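Femik light grey gym towel: long-term review
Hinham Kit Notes – textiles and laundry

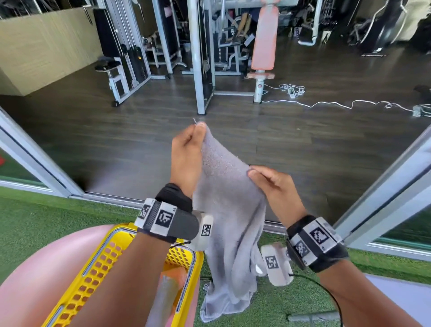

The Femik is sold as a general-purpose training towel, sized to cover a bench pad and thin enough to fold into a side pocket. I bought six of them in November for a small gym with a turf area outside the doors, where they have been used on benches, on mats and on the ground. The cloth is soft and limp. Held up by the top edge it falls straight into loose folds, and on an average-height person the bottom edge ends up near the turf, so for folding outdoors I now take it by a corner and double it over before letting the rest drop. The light grey is a sensible colour next to pink upholstery and green turf, and it is easy to tell apart from the lavender mats.

Construction

The weave is a short loop on both faces. The loops are lower than on a bath towel and closer together than on the cheap packs sold for salons. The hem is a double turn with a single line of stitching on the long sides and two lines on the short sides. Stitch length is even. On one towel the line wandered off the hem for the width of a finger, and I resewed it before first use. The other five were sound.

There is a hanging loop on one short side. It is a narrow tape caught into the hem and is the weakest part of the towel. Two loops have pulled out on one end so far. Both towels were hung on a hook while wet, and the maker's leaflet does say to hang them dry. A towel that can only be hung when dry has a loop of limited value.

The care label is printed on a satin tab and sewn in at a corner. It scratches. I cut all six off with a seam ripper, which takes a minute each and leaves the hem intact.

Absorbency

New towels push water about for the first few uses. This is normal for cotton with a finish on it, and the finish came out after three washes at 60 degrees with no softener. From the fourth wash onwards the cloth took up water on contact.

My test is a plain one. I weigh the towel dry on a kitchen scale, soak it in a bucket, let it drip from a rail for a fixed time and weigh it again. The best of the six held 1087 g of water by this method. The Brina towel I used before it, which is heavier and costs more, held a little over that. For wiping down a bench the difference does not matter. For drying off after a shower I would take the Brina.

Wringing by hand gets a good deal of the water out again. The cloth twists without bunching and the hem does not cut into the palm.

Drying

Drying is where the low loop pays off. On an indoor airer, with the window shut and no fan, the towel was dry to the touch in the course of an evening. The Brina needed the night as well. In the tumble dryer I use the low setting and take the towels out slightly damp, as the short sides curl if they are dried right through. Once curled they need an iron, and I do not intend to iron gym towels.

Washing and wear

The log shows 59 washes on the oldest towel. It has lost some length and almost no width. The colour has gone a shade paler and slightly warmer. There are four pulled loops, all from contact with hook-and-loop fastenings on gloves and wrist straps. Pulled loops should be snipped and left alone. Tugging them opens a run.

Lint was heavy in the first two washes and light after that. Wash them apart from dark clothing to begin with. Chalk comes out at 40 degrees. Turf fibres do not come out in the wash at all and have to be shaken out beforehand – a stiff flick outdoors, held by the short side, clears most of them.

Grip and slip

On a vinyl bench pad the towel slides when dry. It is better when slightly damp, and better again if the top end is folded over the head of the pad. Tripathi make a version with a pocket for exactly this purpose, and for flat pressing I would pay the extra for it. On a mat the Femik stays put during floor work but creeps during anything with a jump in it. On turf it grips well on either face.

Folding and storage

It folds in thirds lengthways, then in half twice. Folded like this, the full set stacks in a small plastic basket with room left for a spray bottle. A perforated basket is preferable to a solid one, as a towel put away slightly damp will smell by the next morning in a closed box. Rolling takes up more room and the rolls come undone.

Ordering

The listing is confusing. The item number for the light grey is 2151, and the darker grey has a number one digit away from it. My first order arrived in the wrong shade. The exchange was handled without argument but I paid the return postage.

Verdict

A thin, fast-drying towel with good stitching on the long sides, a poor hanging loop and a label that should be removed. Absorbency is adequate after the finish has washed out. I have reordered in the same colour and will resew the loops with heavier thread before the new ones go into use.

For: drying time, low lint after early washes, even weave.
Against: hanging loop, label, slides on dry vinyl, curls if over-dried.
Score: 7 out of 10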